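Brazo móvil: error de posición al descolgar prendas de un armario estrecho

Publicado el 25/01/2024 por orach_taller
6 respuestas seguidas · 271 visitas · Compartido 6 veces

Tengo un manipulador móvil Drutwood con cámara en la cabeza. La tarea es descolgar un albornoz de un armario empotrado y dejarlo doblado fuera. Con las puertas cerradas localiza bien el mueble. Con las puertas abiertas, la estimación del fondo salta hasta 100 mm entre lecturas y el planificador aborta por colisión prevista con la pared lateral. Velocidad limitada a 600 mm/s. Calibración mano-ojo repetida en agosto, sin cambios desde entonces.

Adjunto la vista de la cámara en la posición de aproximación.

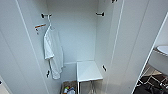

Armario con las dos puertas abiertas, albornoz colgado y taburete en la parte baja.

El interior es blanco mate y el albornoz también es blanco. ¿Es un problema de sensor o de configuración de la celda?

Lindemann_mto

De configuración, casi seguro. Con un fondo claro y sin textura, el par estéreo no encuentra correspondencias y rellena con valores interpolados. Pasos:

1. Desactivar el relleno de huecos en el filtro de profundidad.
2. Fijar la exposición a mano. En automático, las superficies blancas la arrastran.
3. Tomar como referencia los herrajes negros de las bisagras. Son lo que más contrasta con el interior. Registrar los que están sujetos al cuerpo del armario y descartar los de las puertas, que se mueven con ellas.
4. Declarar el fondo como plano fijo en el modelo de colisión y no volver a estimarlo en cada ciclo.

Comprobar también el taburete. La tapa es brillante y puede dar lecturas falsas por reflejo. Si no forma parte de la tarea, retirarlo o añadirlo como volumen prohibido. Lo mismo con la caja abierta del suelo: queda en parte bajo el bajo del albornoz y la pinza puede engancharla si la trayectoria de salida es baja.

zolby_usuario

A mí me pasaba algo parecido y era el cable de la cámara. Cámbialo.

tec_celdas

Completo la primera respuesta. El agarre conviene hacerlo por la percha, cerca del gancho, y no por la tela. El albornoz tiene un tramo suelto a la derecha, cinturón o manga, que altera la envolvente de la prenda durante la extracción. Añadir margen lateral por ese lado y sacar en línea recta hacia fuera antes de girar la muñeca. Si el error persiste con exposición fija, repetir la calibración mano-ojo con el patrón a la distancia real de trabajo.

Comentarios (3)

orach_taller: Aplicados los pasos 1, 2 y 4. Ya no aborta. Me falta el registro de los herrajes.

Lindemann_mto: Guarda la exposición en el perfil de la celda. Al reiniciar el controlador vuelve a automático.

rkt_84: ¿El plano fijo sirve si la base no repite posición? En mi caso tengo que relocalizar en cada parada.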